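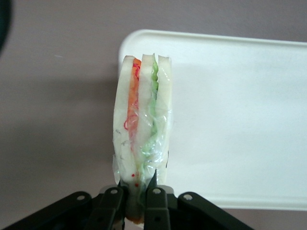 Does a written rule for handling packed food make a robot's results easier to trust?
Only when the rule says what counts as a failure and who decides, and most of the rules we looked at leave both open.

Figure 4. Wrist camera view of a held sandwich, with the plastic wrap creased over its lower part and a white tray behind.

4.2 Handling rules and what they leave out

The Grelano handling code is short, and its brevity is often given as its main strength. It has five rules: the item must be lifted clear of the surface, it must not be dropped, the packaging must stay whole, the contents must not be crushed, and the item must be set down inside the marked area. We adopted it for the trials at Clollgate in July because partner sites already used it. We had doubts about it at the start and have more of them now.

Our first objection concerns crushing. The code gives no amount of squeeze, no loss of height and no way of checking. It says that contents must be "in good order", and leaves the reader to imagine what that means for soft bread. In Figure 4 the fingers press on the lower part of the sandwich from either side, and the wrap is wrinkled over much of the same region. A scorer who wants to call this grasp good can point to the two fillings, both still showing between the slices. A scorer who wants to call it bad can point to the creases. Neither has a measurement, and the code does not ask for one. A crease in soft film tells us very little without a view of the same pack before it was touched, and the code does not require that view either.

The second objection concerns the choice of camera. Grelano accepts "any clear view of the item during handling" as evidence. A wrist view is cheap to record and easy to store, but it looks along the fingers, and the parts of the food most likely to be harmed are the parts the fingers cover. In Figure 4 the bottom of the sandwich is partly hidden in this way. We do not think a rule on damage should accept evidence that hides the place where damage is likely. At the least it should call for a second view from the side, taken after release.

A third problem is how attempts leave the record. We ran 557 attempts on the Sima cell. The code allows an attempt to be set aside when "conditions were not normal", and our operators used this clause 70 times, which left 487 attempts to be scored. Every one of these decisions followed the code as written. When we went back to the notes, the reasons given included a tray out of place, packaging already torn, and the single word "odd". The first two can be defended. The third cannot, and yet a site that reported only its 487 scored attempts would be fully in line with Grelano. We have seen this kind of table in other reports and used to read it without much worry.

It may be said that we ask too much of a short code, and that sensible staff will fill the gaps. We are not persuaded. Sensible staff filled our own gaps, and they did so differently on the morning and evening shifts. The Imero logging sheet, which we used beside the code, records a reason for each excluded attempt but offers a free text box to put it in, so the reasons cannot be compared from one site to another. A fixed list would be dull to write and would settle most of the matter.

We would therefore treat the following as the least that a handling rule should contain. Exclusions should be decided before the outcome of the attempt is known, and the excluded attempts should be reported beside the scored ones. Damage should be judged from views taken before the grasp and after release, by someone who did not run the trial. Any limit on squeezing should be given as a number for each type of item, with the method of measuring it. If no such number can be agreed for soft food, the rule should say so and drop the claim that crushing has been checked.

We did not meet all of these conditions ourselves. The views taken before the grasp are missing for the early sessions, and we have left those sessions out of the damage results in Section 5.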